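Workshop notebook, Westau flat - floors
Entry 21/12/2025

Threshold between the plain tile and the marble-pattern room. Granite strip bedded and both joints filled before this entry. Remaining work on it: clean off the grout haze, check the edges, decide on sealer.

Method as written on the inside cover. Sponge out the bucket first, fresh water, no additive. Wipe the strip end to end, then work along each joint with the green pad held flat. Light pressure on polished black. Free hand flat on the light tile to take the body weight, so that the working hand only moves the pad. Kneel on the plain side.

The haze on black granite is harder to judge than on the marble pattern. The pale tiles hide it altogether, and a floor that passes from standing height can still have a film on it. Check with the lamp low and to one side.
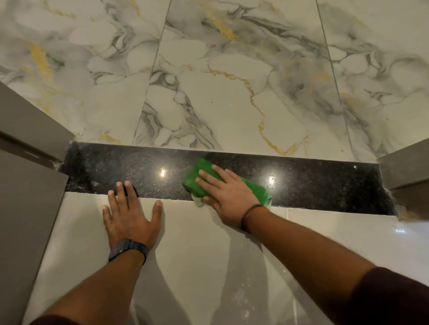

Lower joint gets its own pass. Residue collects along the line where the polished edge meets the plain tile, and the pad tends to ride over it. Turn the pad and use the corner. No blade on this stone. The last time a blade was used on a Cavell strip the arris chipped at the door frame end, and the filler never matched.

Water: change it as soon as it clouds. Rewiping with cloudy water puts the cement back in a thinner coat, and the second coat is slower to shift than the first.

Cleaner: Cellero residue remover, diluted, held in reserve. Plain water and pad first. If the cleaner is needed, try it at the end of the strip by the frame and leave it 14 minutes before judging the colour. Rinse twice. Keep it off the fresh joints until they have had their full cure. Batch on the bottle is 1657, opened in April, cap replaced and tight.

E. Cârstea asked whether the strip should sit flush or proud. Flush on the marble side, very slightly proud on the plain side, as drawn. Checked with the short straightedge before filling. I would not go higher in a doorway.

Circular marks. Two sets of rings on the black, left of centre, pale grey. Could be dried wipe pattern in the residue or could be in the polish itself. Do not scrub harder to find out. Clean the whole strip, dry with a cotton cloth, then look again under the lamp. If a fingernail catches, it is a scratch and goes to the polisher.
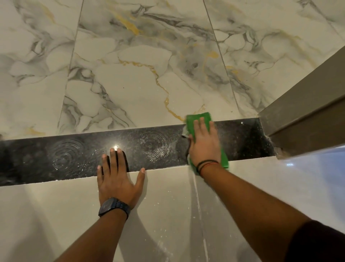

Page 656

Continued. Dust along the joint on the plain side to be lifted with a damp cloth after the pad work, one direction only, cloth refolded at each pass.

The dark speck in the middle marble tile is noted. Leave it until the strip is done, then try a wet fingertip before anything else. If it is in the glaze it stays, and goes on the snag sheet.

Sealer: Nava sample is on the shelf, untested on this granite. Offcut first, half coated and half bare, overnight, then compare. Polished black may not take any of it - in that case buff off and record as unsealed.

Spare pads: the 600 box is nearly finished. Reorder the same grade, green.

Open items for E.C.: straightedge across the doorway once more after cleaning, and the snag sheet copy for Westau.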